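Skistthorpe Neighbours Help Board
Home and Garden > Heating and damp

Condensation on bedroom windows every morning, is a dehumidifier enough?

Posted by pledgarden53

We moved into a 1930s semi in Skistthorpe in the spring and have now had our first cold spell in it. Every morning the inside of the bedroom windows is running with water, and it pools on the sill. The windows are double glazed, put in by the last owners, with no date on them that I can find. There are no trickle vents. The wall behind the wardrobe has started to get black spots low down near the skirting.

Two adults sleep in the room with the door shut. The heating goes off at ten at night and comes back on at six. We dry washing on a rack on the landing, as there's nowhere else for it.

I have been looking at a Tokarz dehumidifier, the smaller one, but a man who came to quote for the loft said we should have a positive pressure unit put in the landing ceiling instead. His firm fits the Flaltard ones. That is a lot more money. Will the dehumidifier do, or am I wasting my time? Also, is the black stuff behind the wardrobe the same problem or something separate?

Posted by coldporch

Get the dehumidifier. We have one and the windows are dry now. Put it on the landing with the doors open. You can wipe the mould off with spray.

Posted by Mersey_Joiner

It's most likely all the same problem, but check one thing before you spend anything. Go outside and look at the wall on the other side of that wardrobe. If there is a leaking gutter joint above it, or the soil is banked up over the damp course, or the pointing has gone, then some of the wet is coming through from outside and no machine will cure it. Condensation mould is usually worst in corners and behind furniture, and it doesn't leave a tide mark. Water from outside or from below often does leave one, with salts you can brush off.

Assuming the outside is sound, what you have is damp indoor air meeting cold surfaces. Two people breathing in a closed room all night put out a surprising amount of water, and the washing on the landing adds a lot more to it. The glass is the coldest thing in the room so it shows there first. The wall behind the wardrobe is next, as no warm air reaches it.

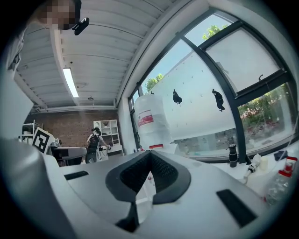
Things to do that cost nothing: pull the wardrobe forward so there is a hand's width of space behind it, leave the bedroom door ajar at night, and open a window for ten minutes when you get up. Wipe the glass and sill down in the morning and wring the cloth out in the sink. If you put it on the radiator the water just goes back into the air.

Then change the heating. Going off completely at ten lets the walls get cold, and they stay cold long after the air has warmed up again. Try turning the thermostat down a few degrees overnight and leaving it on. It will cost a bit more, though in our house it was less than I had feared.

On the washing, shut it in the bathroom with the fan running and the door closed, or put it in the smallest room with the dehumidifier and close that door. It dries quicker and the wet goes in the tank. Running the machine on an open landing works, but it is trying to dry the whole house.

The ceiling units do work in a lot of houses. They push filtered air in and the damp air finds its own way out. They bring in cool air though, and some people turn them off in January for that reason, when they need them most. I'd leave it until you have tried the rest for a month. Buy a cheap humidity meter and keep it in the bedroom. If it still reads high after that, get a second quote from somebody who doesn't sell only the one make.

Clean the black spots with a fungicidal wash, wear gloves, and don't brush them dry. Let the wall dry out fully before you paint.

Posted by pledgarden53

Thanks both. I went out with a torch and the gutter is fine, but there is a flower bed built up against that wall and the soil is over the bottom of the render. I will dig that back first. The wardrobe has been moved and it was worse behind there than I thought.

Posted by tilly_pledimari

We have a Tokarz, not sure which size. Ours is noisy on the high setting so I wouldn't have it in the bedroom while you sleep. The tank needs emptying every day in winter, but you can fit a hose to the back if it's near a sink. Clean the filter or it stops pulling anything out. Also check your extractor fan. Ours had been blowing into the loft for years because the duct had come off.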